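House rules for the assembly cell

Themis asked me to write down the rules we keep for the two-arm cell, as Stoltside is setting up a bench of its own and wants to start from ours. Most of these are dull. We have stuck to them since February and I would not drop any.

Every part has one place in the tray and goes back to that place before a new run starts. If a part is missing, the run does not start. We used to let people fill in by hand halfway through and the logs were useless afterward.

Finger screws get checked every 300 cycles. Gerasimos keeps the count on paper by the door. We were at 1346 when I left on Friday.

No one reaches over the bench while either arm is enabled, even if both are standing still. Pause does not count. Use the stop, say "stopped" out loud, wait for the other person to say it back.

Speed stays at 16 percent for any program that has not been run through twice from start to finish. Hugo thinks this is too slow. He may be right for the drive, but I would keep it for anything near the CPU socket, where the pins bend if you look at them wrong.

Cables inside the case are tied or routed before the run. A loose loop will find a finger sooner or later.

Last one: write down what you changed, even if you changed it back. Periklis lost nearly a whole day to an offset I had "only tried."

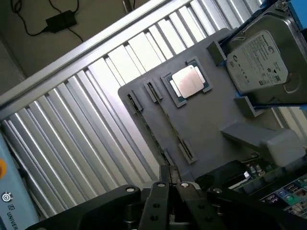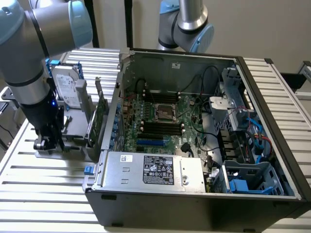
The tray from the wrist camera, then the open case on the bench.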